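Arkidbridge Data Collection Group
Minutes of meeting, Tuesday 23rd June

Present: collection, labeling and training leads; Wiltex representative (by phone)
Apologies: Sketon liaison

1. Minutes of last meeting
Accepted with one fix – the item on storage should have said Jaiswal drive, not Wiltex drive.

2. Episode count
Collection reported 157 episodes recorded on the cup task since the last meeting. Labeling has passed 119 of them for training. The remainder are waiting on a second look, mostly over where the grasp is marked as starting. Training asked that nothing go into the set until that is settled.

3. Grasp marking
Long discussion. Two labelers have been marking the grasp when the fingers first reach the rim, and one has been marking it when the cup wall is pinched between both finger plates. Agreed that the second is the rule from now on. The wrist view is to be used for this wherever the rim and both plates can be made out. 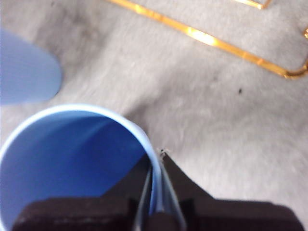
Wrist view, blue cup: one finger plate inside the rim, one outside, wall held between them.

Labeling will add this view to the guide under "rim pinch." Grasps across the full body of a cup keep their own tag.

4. Other objects on the surface
Training wants more episodes with other things near the target, gold wire pieces included. Collection is willing but noted that resets take longer. Agreed to keep the gray surface for all cup episodes this month and change only the layout.

5. Operator shifts
Shifts stay at 3 per day. Sketon has asked for shorter blocks; held over until their liaison can attend.

6. Actions
Labeling – recheck start marks on the 119 passed episodes under the new rule.
Collection – write up a layout list and send it to training.
Wiltex – confirm delivery of spare finger plates.

7. Any other business
File names on the Jaiswal drive are still mixed upper and lower case. Collection to fix.

Next meeting: to be set by email.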